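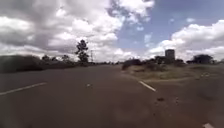 **Is "marine grade" fabric worth paying double for on a cockpit seat?**

Posted by Tyra Tangen, January 11, 2020

We have a 1,108 square foot houseboat (yes, I measured, the yard bills by it) and the bench cushions on the aft deck are shot. The upholsterer wants me to go with a fabric called Rinia, which he says is "marine grade" and imported. His price for the whole job is $4,000. If I let him use a plain outdoor acrylic, the kind sold for patio chairs, the price drops by nearly half.

I asked him what marine grade means and he said it means it's made for boats. I asked what they do to it that they don't do to the patio stuff and he changed the subject to piping. Has anyone run both? The boat sits uncovered from spring until November. I don't care about the color matching the cabin.

**Raghda Qudah**

Your upholsterer didn't answer because there isn't one answer. As far as I know, anybody can print "marine grade" on a hang tag. Ask for three things in writing: whether the yarn is solution dyed or dyed afterward, the hours of light exposure it was tested to, and what the warranty leaves out. Read the last one twice. Mine covered fading and then excluded "normal exposure to sun."

I'd also look hard at the thread. I've redone our flybridge seat two times and both times the cloth was fine and the stitching had rotted. Cheap polyester thread goes first. PTFE thread costs more but on a few cushions the difference is small next to labor.

And ask about the foam. If he's putting closed-cell under the seat and ordinary foam in the backs, the backs will hold water after every rain. A quote that goes on and on about the fabric and says "foam" once would worry me.
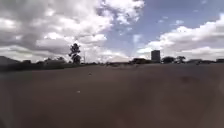 *Open ground, cloudy sky.*

My test for samples, if it helps: cut each one in half, leave one half outside for a season, keep the other in a drawer. It's slow. It's also the only fading test I trust, and I'd start with the Rinia and whatever patio acrylic he would use.

**Abla Smadi**

just get the expensive one, you only do it every so often. we had Skomov on ours and it was great

**Lina Bitar**

Great for how long, Abla? And was it covered?

Tyra, I paid $300 for a set of fitted covers and my patio-grade cushions have outlasted the fancy ones on the boat next door, which bake all summer. I can't prove it was the covers. But I'd want to see his price split into cloth, foam, thread and labor before believing the fabric alone doubles the bill. Mine came to 20 yards with waste, and you can work out a per-yard figure from that kind of number pretty fast.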